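Projektbericht: Standby-Verbrauch im Wohnheim Namitholm

Gruppe: Chae-won Moon, Rafferty Mahmoud, Min-kyu Jeon
Stand: 27. März 2026

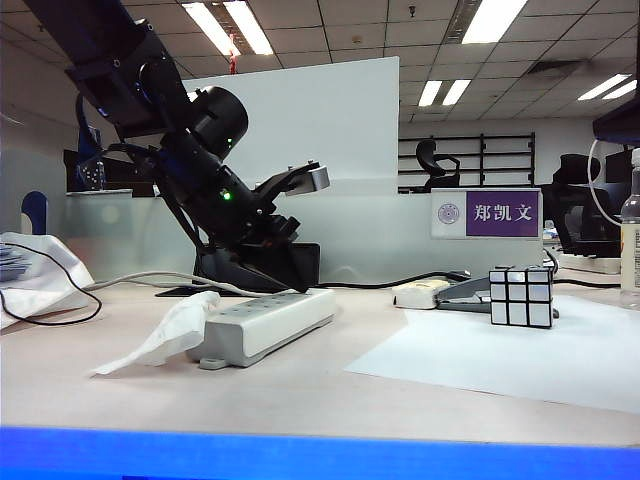
1. Fragestellung

Wie viel Strom geht im Wohnheim drauf, wenn Geräte nur im Standby hängen? Und ändert sich was, wenn die Leute schaltbare Steckdosenleisten benutzen? Thema kam aus dem Seminar, Betreuung Seo-ah Sun.

2. Vorgehen

Messung im Februar, 2 Wochen. Erste Woche alles wie immer, zweite Woche Leiste nachts aus. Messgeräte vom Institut geliehen, Ablesung morgens und abends, Werte per Hand in die Tabelle. Dazu Fragebogen auf allen Fluren - 300 verteilt, 93 zurück. Rücklauf also eher mau, im Februar war Prüfungszeit.

3. Ergebnisse

In der zweiten Woche lag der Nachtverbrauch in fast allen Zimmern niedriger. Größte Posten: ältere Lautsprecher, Drucker, Spielkonsole. Ladegeräte ohne Handy dran kaum messbar, hatten wir anders erwartet. Router haben wir rausgelassen, den will keiner abschalten.

Fragebogen: viele kennen ihren Verbrauch gar nicht, Strom ist in der Miete drin. Häufigster Grund fürs Nicht-Ausschalten: Schalter liegt hinterm Bett oder Schrank. Einige wussten nicht das ihre Leiste überhaupt einen hat.

4. Probleme

Ein Messgerät hat nach Stromausfall die Werte verloren, das Zimmer fehlt in der Auswertung. Außerdem war es in der zweiten Woche wärmer - wer einen Heizlüfter hat, verfälscht das Ergebnis. Zimmer mit Heizlüfter deshalb extra aufgeführt (Tabele im Anhang).

5. Offen

Vergleich mit Wohnheim Jostari, Daten kommen noch von Dong-geon Yang. Anhang und Literatur werden nachgereicht.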